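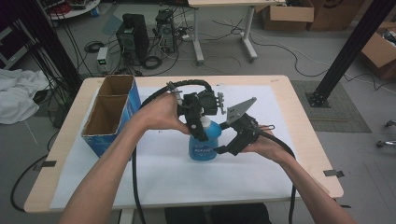 Streak Formation on Window Glass After Cleaning with Diluted Household Products

Student project report, Module 6
Submitted Jan 9, 2021

1. Introduction

Streaks on cleaned glass are usually blamed on the cloth. The literature handed out in the module gives more weight to what the liquid leaves behind when it dries. Tap water in Pangate is hard, and a cleaner diluted with it carries dissolved calcium salts as well as its own surfactant. The aim of the project was to find out which of the two contributes more to visible streaking.

Two concentrates were used, Wasora and Maeng. Both are sold for general household surfaces and both labels allow dilution for glass. The labels do not state what kind of water should be used.

2. Materials and method

Test panes were cut from a single sheet of float glass supplied by Gollell. Each pane was degreased with alcohol, rinsed in deionised water and left to drain upright in a rack.

Each concentrate was made up at 3 per cent by volume, once in tap water and once in deionised water. A fifth set of panes was treated with tap water alone and served as the control. The liquid was applied as a spray from a fixed distance, left for 30 seconds and wiped with a folded cotton cloth in one direction only. A fresh cloth was used for every pane. Cloths had been washed without fabric softener.

Panes were dried flat at room temperature and then placed against a black card under a lamp set at a low angle. Streaking was scored on a scale from 0 (clear) to 6 (marks visible across the whole pane). Scoring was done before the treatment code was looked up.

3. Results

Panes treated with either product in deionised water scored lowest. The same products in tap water scored higher in every run, and the difference was larger than the difference between the two products. The tap water control gave small round spots and very few lines. Lines along the direction of wiping appeared only where surfactant was present.

Wasora left a faint film which did not show from the front but was plain under the angled lamp. Maeng did not leave this film in deionised water. In tap water the two could not be told apart by eye.

The first run in June was discarded. The cloths had been stored damp and left fibres on the glass.

4. Discussion

Water hardness had the stronger effect under these conditions. The likely mechanism is that calcium salts and surfactant dry together as a thin deposit, which the cloth then draws out into lines. This was not tested chemically. Weighing the deposit was attempted, but the mass was below what the laboratory balance could resolve.

Air pressure during the main run was 983 hPa. Humidity was not recorded, and this is a weakness, as drying time affects the size of the spots. The scoring scale also depends on one observer. A gloss meter would give a better measure.

5. Further work

The runs should be repeated with softened tap water, and with microfibre in place of cotton. A lower dose of Wasora may remove the film without loss of cleaning, although soiled panes would be needed to check this.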